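4.3 Setting Up the Tavley Trail Camera for a Game Survey

This section covers placement and first start of the Tavley unit on a hunting lease. Read section 4.1 (batteries and card) first.

1. Choose a tree or post beside an active trail, water hole or fence crossing. The trunk must not sway in wind.

2. Pass the Vatix strap through both rear slots and pull it tight. Set the lens at chest height for deer. For elk, raise it by the width of one hand.

3. Point the lens north where the ground allows. Direct sun at dawn or dusk causes false triggers.

4. Clear grass and low limbs in front of the sensor.

5. Slide the switch to SETUP. Enter the date in the format 16 February 2018, then the time.

6. Set the delay between shots. The factory value is 2 minutes. Use a shorter delay on trails and a longer one at feed sites.

7. Slide the switch to ON and step out of range. The red light blinks, then goes dark when the unit is armed.

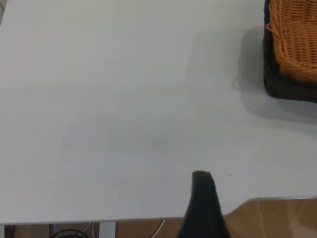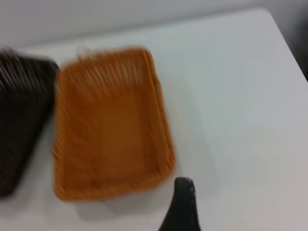 Can the camera stay out through the whole season?
It can if the card and batteries are checked on schedule. A card holds 3,776 pictures at the standard setting, and a busy site can fill it before the late rifle seasons open.

Note: In January, cold weather shortens battery life. Use lithium cells only.

CAUTION: Do not mount the unit from a tree stand without a full-body harness attached to the tree.

CAUTION: Some states limit the use of trail cameras during open season. Check the current rules for your unit before leaving a camera in the field.

8. At each visit, slide the switch to OFF before removing the card. Pulling the card with the power on can damage stored files.

9. Wipe the lens with a dry cloth and check strap tension before rearming.

For the Imier lock box, see section 4.4.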